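Come and Help Us on Open Day - Visitor Hosts Wanted at Rodolora

14 comments | Share this

Every year we open the doors of our Astden workshop for one long Saturday, and every year we finish the day hoarse, happy and badly in need of more hands. So we are asking early this time! We want people who like meeting strangers, who don't mind saying the same thing cheerfully many times over, and who would enjoy spending a day among household robots.

There are 40 host places. Last May we welcomed 708 visitors, a good many of them under ten, and we would love to give them all a bit more time and conversation than we managed then.
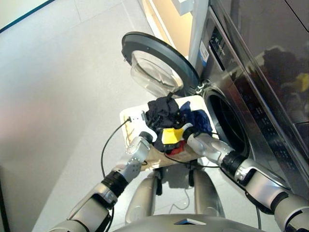 You don't need any technical background to be a host. Most of the job is standing beside a demonstration, welcoming each group, and talking people through what the robot is doing while our engineers look after the machine itself. At the laundry station, for instance, you might point out how the robot holds the tray of clothes with both hands, one on each side, right in front of the open washer door. Children tend to ask about the fingers and grown-ups tend to ask when they can have one at home, and we will give you decent answers to both.

There is a training evening beforehand with Katalin Szűcs, who runs our visitor program, and Fotis Pappas from the demonstration team. It is a relaxed sort of evening - there is soup - and you will get to try out your talk on the rest of us before you try it on the public.

Hosts work one shift of four hours, morning or afternoon, and are paid $53 for the shift plus lunch. If you would like to do both shifts, the full day pays $130. You should be 18 or over and comfortable on your feet, although we do have seated posts at the welcome desk, so please tell us if you'd prefer one of those.

To apply, write a few lines to Katalin at the Rodolora front office telling us who you are and which shift suits you. No résumé needed. Please get your note to us by Thursday, June 6, 2019.

Recent items
Getting to the Astden workshop by bus
School group bookings: how they work
Lakatos hall reopens for evening talks
Zoltberg summer placements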